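DRALLBRIDGE: Children's Coat Exchange to Open at Three Sites This Fall

DRALLBRIDGE – The Drallbridge Department of Family Services will expand its children's coat exchange to three sites this fall, adding the Tuvness Branch Library and the Pintér Street Community Center to the existing location at Skoltau Hall.

The exchange allows families to bring in outerwear a child has outgrown and take home a larger size at no cost. Last season, 1071 coats, jackets and snowsuits changed hands at Skoltau Hall, and 444 households took part. Over 45 percent of those households had not used a city clothing program before.

"Parents told us the hall was too far away and the hours were too short," said Randi Amundsen, director of the department. "A family in Tuvness needed two buses to get there. With the branch library open until 8 p.m., a parent can stop in after work."

Items will be accepted in sizes 2T through youth 16. Coats must be clean, with working zippers or snaps, and free of large tears. Hats and gloves will be accepted in pairs or sets. The department cannot accept boots, car seats or adult clothing at any of the three sites.

The expansion is paid for through the city's general fund and was approved by the City Council in May as part of the annual budget. It includes new racks and storage bins for the Tuvness and Pintér Street sites, along with part-time staff at each. Minor repairs, such as replacing a zipper pull, will be handled at Skoltau Hall.
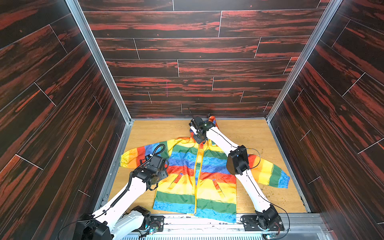

Does a family have to bring in a coat in order to take one home?

Families with nothing to trade may still choose one coat per child, and no proof of income is required. Those who do bring items may take the same number in return.

The department has set aside 137 snowsuits for children under five, to be given out first at the Tuvness site. Hours and directions for all locations will be posted at branch libraries and at the Family Services front desk in City Hall.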